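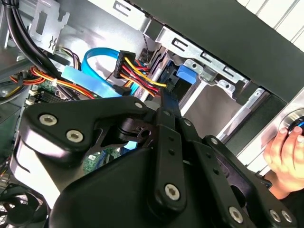

I have now sat through my first recount, and I can report that democracy smells of instant coffee and wet coats.

The seat was for the Zernport harbour ward, which most people in town couldn't point to on a map, including one of the candidates. Milagros Bermúdez won it by 12 votes out of 1,875 cast. The losing side, led by a man called Nechyporuk who has stood in every local contest I can remember, asked for a recount before she had finished shaking hands. Fair enough. I'd have asked too, if only to put off the drive home.

My cousin Valeriano roped me in as an observer. (He is married to Milagros, so he felt he ought to be elsewhere, and elsewhere was the pub.) An observer stands behind a rope and looks at people looking at paper. You may not touch anything. You may not sigh, apparently, as I was asked to stop.
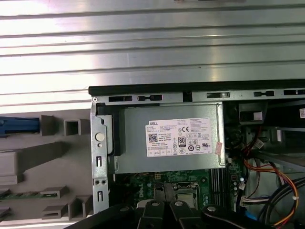
Most of the excitement came from the doubtful ballots, of which there were 101. One voter had drawn a very decent boat next to a clear cross. Another had written "no" beside every name and then "oh all right" beside Nechyporuk, which led to twenty minutes of whispering and was let in. I thought that was right, and I also thought it was the most sincere vote of the lot.

By 10 at night they had a new figure. Milagros had still won, by 10 this time, and Nechyporuk's agent said something about going to court over the postal votes from Neltis Road. He may do it. The deadline is in November and solicitors need to eat.

Milagros starts on the council next month either way, and her first meeting is about the bins. Valeriano has asked whether I'd like to come and observe that as well. I've told him I'm washing my coat.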